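Sterkholm Street Robot Project
Minutes of the camera and controller comparison meeting
May
Posted by the project secretary

Search this site Go Advanced search

The meeting opened at 9:30 in the upstairs room. Seven members were present and two joined by phone. The minutes of the previous meeting were accepted with one correction: the delay listed for the Venov controller was in milliseconds.

1. Matters carried over

The replacement cable for the Iwasaki camera has arrived and is fitted. The spare mounting plate is still on order. The Vuralent controller has been updated to the version the supplier asked us to use, and all results below were taken after the update. Results from before the update will be kept in the old folder and left out of the comparison.

2. Purpose of the trials

The chair restated what is being decided. The sidewalk delivery robot needs one front camera setup and one controller before the outdoor season. Two camera setups are being compared, the Iwasaki single camera and the Venov stereo pair. Two controllers are being compared, Vuralent and Venov. All four combinations are run through the same simulated street corners first, and the best two go to the yard. The budget does not allow all four to go outside.

3. Simulation runs

The test lead reported that 725 runs have been finished across the four combinations. Each run starts with the robot on a sidewalk near a crossing and ends when it has either reached its mark or stopped for longer than 20 seconds. The street set now covers full sun, shade, and mixed light. Rain has not been added.

Both cameras did well in even light. Differences showed up in mixed light, where a building shadow lies across a bright sidewalk. The Iwasaki setup twice treated the shadow boundary as a curb and slowed down. The stereo pair did not do this but took longer to settle after a turn.

The downtown corner was discussed at length, as it gives the most trouble. A person close ahead on the sidewalk takes up much of the view, and a second person farther off on the crosswalk has to be picked out as well.

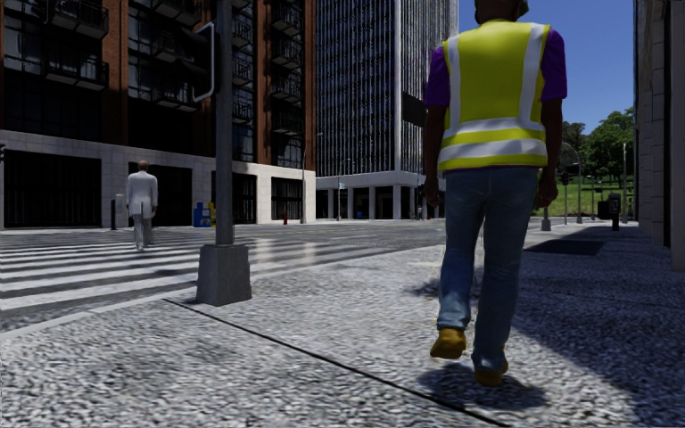
Downtown corner, worker in a yellow high-visibility vest ahead on the sidewalk and a pedestrian in a white jacket on the crosswalk.

On this corner the reflective bands on the vest were raised as a possible problem. The camera group had expected them to help detection. In the logs the near person was found every time with both setups, so the bands made no difference that could be measured. The far pedestrian was the harder case. The Iwasaki setup lost that person for short periods when the robot turned, and the stereo pair held on better.

One member asked whether the speckled pavement texture is too coarse and is giving the stereo pair an easy time, as it has plenty of detail to match. The simulation group agreed this is possible. A smoother pavement will be tried on the same corner before the numbers are used.

4. Controllers

With the same camera input, the Vuralent controller stopped 19 times where no stop was needed. The Venov controller had fewer of these stops but followed the near person more closely than the group would like. The following distance is a setting and can be changed. It was agreed to set both controllers to the same distance and repeat the affected runs.

The Vuralent controller restarted itself once during a long batch. The log has been sent to the supplier. No reply yet.

The processor load was nearly 100 percent with the stereo pair on the Vuralent controller. The load on the other three combinations was acceptable. The hardware group does not want to take a combination outside that has no room left over, and this was noted as a point against it.

5. Yard tests

The yard is available from the end of the month. The surface has been swept and the painted crossing redone. The hardware group will need half a day to swap controllers, so each combination will get its own session. No decision was made on which two will go forward. Three members favored the stereo pair with the Venov controller as one of them. The second place is open until the repeat runs are in.

6. Actions

Simulation group: add the smoother pavement to the downtown corner and rerun both cameras.
Controller group: match the following distance and repeat the affected runs.
Hardware group: chase the mounting plate and write up the processor load figures.
Test lead: send the list of lost detections to all members.

7. Any other business

The shared drive is almost full. Members are asked to delete raw video they have already processed.

The meeting closed at 11:10. The next meeting will be held when the repeat runs are finished, in the same room.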